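Pramex Garment Steamer 226

Item no. 226-S
Supplied by Larunska
Category: Fabric care / Standing steamers

Standing steamer for shops, alteration rooms and small laundries. Continuous steam at one setting, with a second, lower setting for thin fabrics. The unit stands on four casters, two of which lock. The pole is in three sections and is fixed with twist collars.

The 226 replaces the 204. The tank, pole and casters are unchanged. The steam head is new and has a flat metal face in place of the ribbed plastic one. Heads from the 204 do not fit the 226 hose – the collar thread is different. Hoses are sold only with the head attached.

Heating starts when the switch is set to either position. Wait for the green light before lifting the head from its hook. Steam released before the green light carries drops of water and can leave marks on silk and on unlined wool.

Denim and other heavy cotton should be steamed from the inside first, with the seams pulled straight by hand. Work from the waistband down. Leave the garment hanging for 7 minutes before folding.
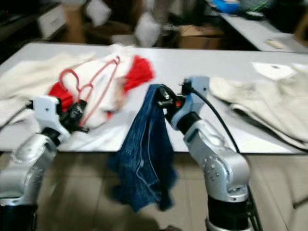 Which setting should be used for denim?
The high setting, with the head held flat against the cloth. The low setting does not put out enough steam for double seams.

Water
Fill with tap water up to the line on the tank. In hard-water areas use half tap water and half distilled water. Do not add scent, starch or vinegar to the tank. Empty the tank at the end of the day and leave the cap off overnight.

Descaling
Descale after every 37 fills, or sooner if the steam comes in bursts. Use Olteo descaling powder, one packet to a full tank. Let it stand cold, drain through the lower plug, then rinse twice. The plug washer is a wear part and is listed under spares.

In the box
Base with tank, pole in three sections, hose with steam head, head hook, hanger bar, heat glove, one packet of Olteo powder.

Not included
Robles press pad (clips to the pole, for collars and cuffs). Fabric brush.

Spares
Tank cap
Plug washer, pack of two
Hose with head, 226 only
Twist collar
Caster, locking
Caster, plain

Orders for spares placed in July ship when the warehouse reopens after the summer stock count. For trade accounts and orders by the pallet, contact Raghda Hijazi at the Larunska sales desk.

Page updated 1 November 2023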